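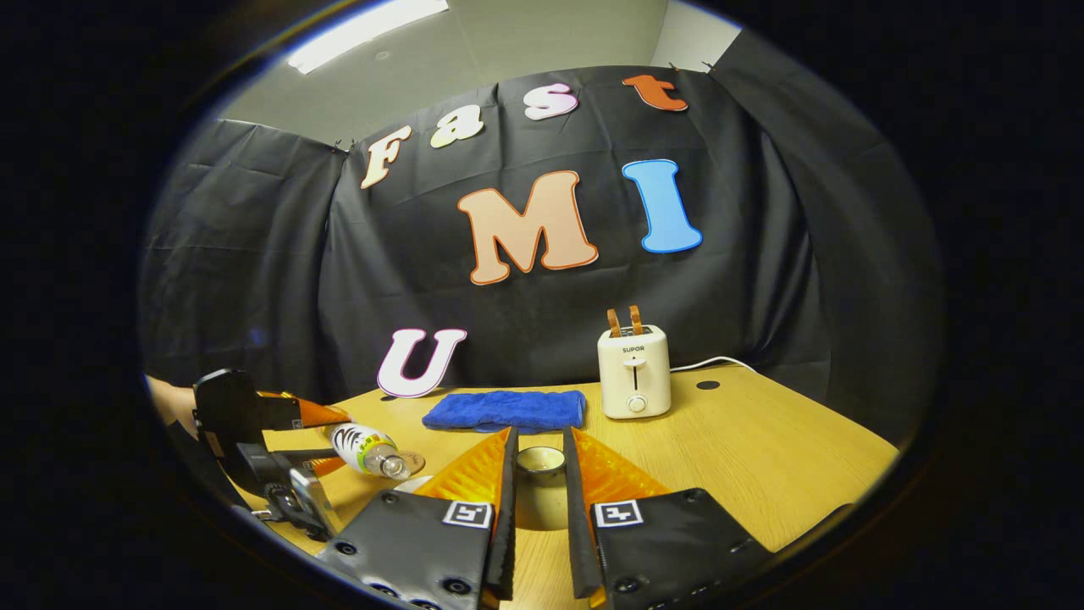

Bida workshop, April

Pouring task, day 2. Or what we are calling pouring. The bottle goes over in the left hand, the right hand is supposed to be doing something useful near the cup, and the towel and toaster stay on the table as distractors. The toaster has so far distracted me more than the model. I skipped breakfast.

Got 25 usable episodes before lunch. Threw out more than that, mostly my own fault: starting the recording and then thinking about where to put my feet. Annelies says I pause before every grasp like a man about to sign a lease. She's right, and the policy will learn it too, so from now on: hands moving within a second of the beep or the take gets binned.

Things to remember.

Soft pads grip the clear bottle fine across the label and badly above it. Keep the hold on the label. If it slips, do not rescue it with your other thumb. There are two takes in the Badon set with a thumb in them and I would like that to remain the total.

Right gripper stays open until the bottle is tilted. I kept closing it early out of nerves. Annelies doesn't, so her takes and mine look like two different tasks. We agreed on her way.

Letters on the black cloth: leave them up. Smits wanted a plain background, then wanted variety, then went on vacation. Variety it is. The cloth itself is creased beyond help and I'm not ironing it for a neural network.

Move the cup between takes. A hand's width is plenty. I moved it dutifully all morning and on playback it had toured an area the size of a coaster.

Markers on the fingers: wipe before each block. Tracking dropped out twice and both times it was a greasy smudge, source known, see toast.

Plurex export still renames everything by upload time, so the notes column is the only way to tell whose episode is whose. Fill it in. "ok" does not count as a note.

Friday: Annelies on left hand, me on right, same layout with the towel unfolded. Ask her about battery for the second gripper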